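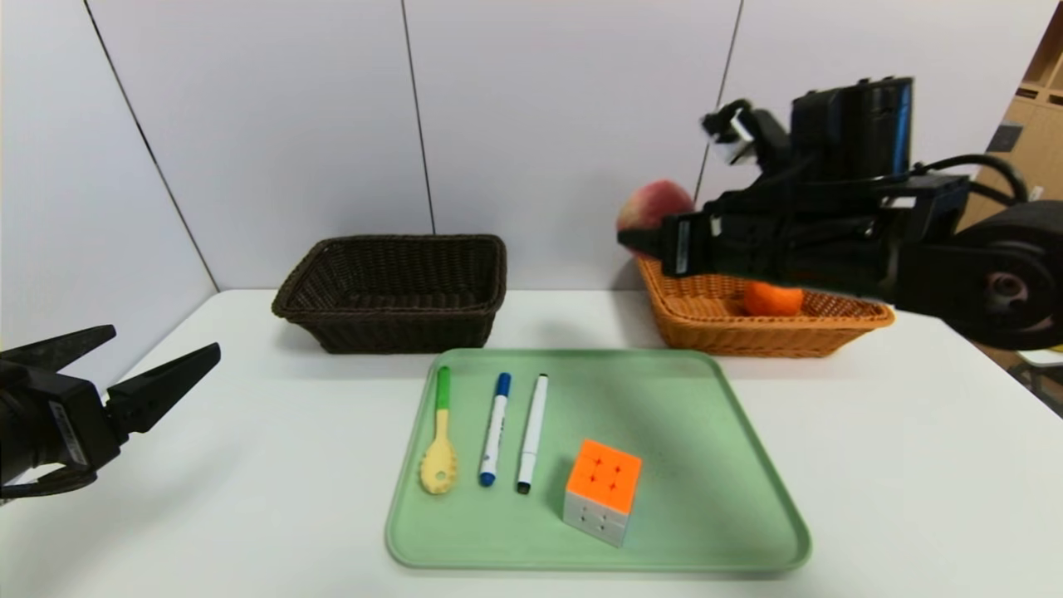 Chinyere Nwachukwu wrote in to say that her first roll of labels came out blank, all 11 of them, and that flipping the roll over fixed it in a second. Thank you, Chinyere! Her tip is now step 2.

6. Loading and Printing Your First Labels

This is the fun part. Once the Omeo is charged and the light is steady green, you're ready to label trays, baskets, jars, spice tins, whatever you like.

1. Press the side latch and lift the lid all the way up until it clicks.

2. Drop in the roll with the shiny side facing you. If the paper feeds from underneath, it's in backward.

3. Pull a little paper past the cutter, close the lid, and tap Feed once. The printer lines up the first label by itself (we love this bit).

Note: A standard roll holds 299 small labels. The long roll holds 399 and needs the wide spool from the accessory bag.

4. Open the app, pick a label size, and type your text. Short words in big letters are so much easier to read from across a room!

Caution: The print head gets hot during long runs. Let it cool for six minutes before you touch it.
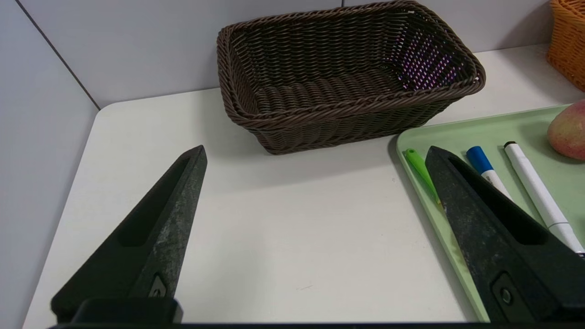 5. Wipe the surface with a dry cloth, peel from the notched corner, and press the label down from the middle outward.

6. On woven or rough surfaces, use a Wanico tie-on tag. Sticky labels tend to lift there.

If labels print faint
Open Settings, choose Darkness, and go up one level at a time. Print a test label after each change.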